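5/9/23

Home late, feet up, and I still smell like steamed dough. We started the steamer trials at Handon this morning and I got roped in because I'm the one who knows how the buns are supposed to come out (nine years on the morning line and suddenly I'm an expert!). So no hairnet today, no trays, just me and Emiliano Paredes and the arms.

The plan from upstairs is that by July the arms unload the steamers for the small orders and we do the shaping, the filling and the packing. The line does 900 buns on a normal morning and 490 of those are lifted out by hand, mostly mine and Emiliano's. My wrists would not miss it. My hours might, and I asked about that again, and again I got "nothing's decided." Okay then.

Anyway, I stood there all morning like a mother at a swimming lesson. I kept wanting to reach in and do it myself. A bun is so soft when it's ready, you sort of roll it off with two fingers, and how do you even explain that to somebody writing it down on a laptop? I tried. I did the motion in the air about twenty times and everybody laughed, me included.

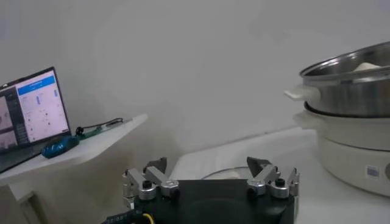
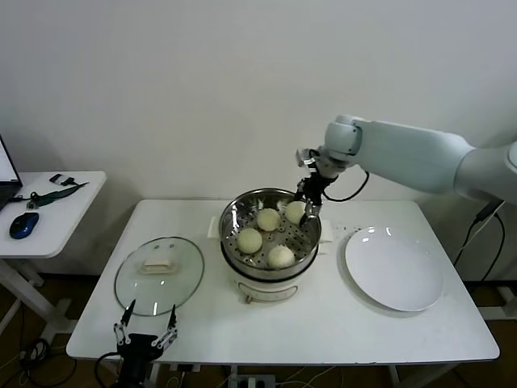 Four buns in the steamer, metal fingers down beside the one at the back right.

After lunch

Emiliano thinks we'll end up minding the machines, one person to a pair of arms, and that it'll be more money. He's an optimist, he also bought the Burnex scooter. I said I'd want it on paper, and I'd want the training before July, while they still need me for the bun part.

I did like being asked things, though. In all my time there I don't think anyone from the office ever wanted to know how I do it. Tomorrow I'm back on the line at five, and I have to remember to bring my own gloves.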